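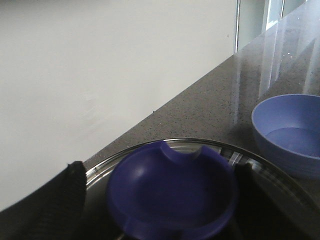 弱火の係

2024/8/20　文・ロボット部の補欠

わが部の機体はフリルステッド(Flillstead)という。名前だけなら英国の領主館だが、家賃の要る場所に住んだことはない。秋の競技会、デンディン杯の課題が「台所」に決まったのは顧問のくじ運のせいで、隣の学校は「図書室」を引いた。本は煮えない。

先輩は紺の鉢から始めると宣言した。指を開いて、鉢をはさんで、閉じる。言葉にすれば2秒で済む。私の係は記録で、ノートには「開」と「閉」しか書くことがない。漢字の練習帳のほうがまだ物語がある。

「閉じる前に、ためらわせたい」と先輩が言った。
「なぜですか」
「人間らしいから」
採点表に人間らしさの欄はない。私は「閉(ためらい)」と書いた。

鍋のほうは、もっと哲学的にもめた。鍋はこんろの上にあるべきか、こんろの上にあると機体が信じていればよいのか。副部長は後者だった。去年、それで予選に落ちている。 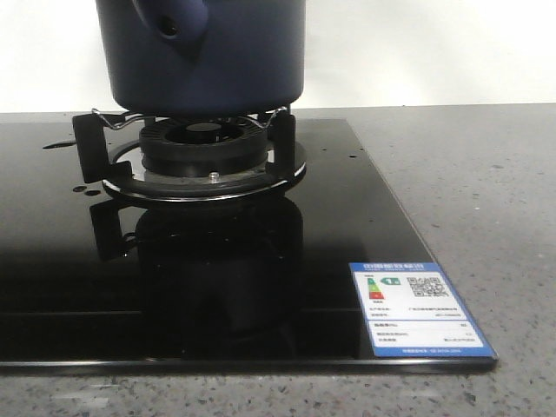 課題その二、紺の鍋。等級1のラベルは部員の誰よりも成績がよい。

制御プログラムはザーナス(Zarnus)といって、3049行ある。そのうち127行は、卒業した先輩が書いた謝罪のコメントだ。消すと動かなくなるという言い伝えがあり、科学部を名乗る私たちは誰も試していない。

昼すぎ、副部長が鍋の座標を読み上げ、先輩が別の座標を読み上げた。二人とも自信に満ちていた。私はノートに両方書き、あいだに「または」と入れた。

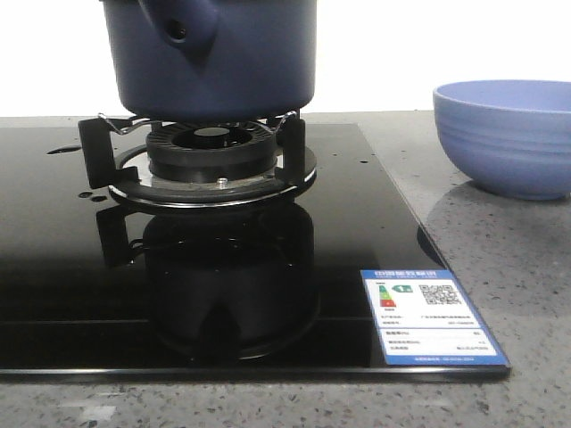
【連載小説・部室の火】

最後はつまみである。左を回せと言えば左を回す、それだけの課題に9日かけた。左というのが機体から見てか、審査員から見てかで、規則書の解釈が割れたからだ。

「向こう側に立てば右だ」と副部長。
「立たなければいい」と先輩。

フリルステッドの指はつまみとつまみの間にあり、どちらの味方もしなかった。部でいちばん大人だと思う。

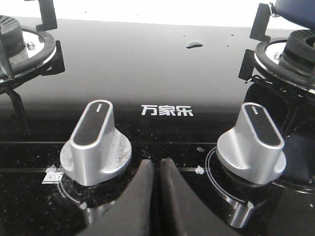 万家楽の天板と、中立を守る指先。

「次、弱火」と先輩が言った。
私はノートの新しいページに「弱」と書き、機体がためらうのを待った。

最終更新:10月

コメント
・謝罪コメントのくだり、うちの部にもあります。消しました。動きません。
・図書室を引いた側です。本は煮えませんが、棚から落ちます。
・続きはいつですか。左か右かだけでも教えてください。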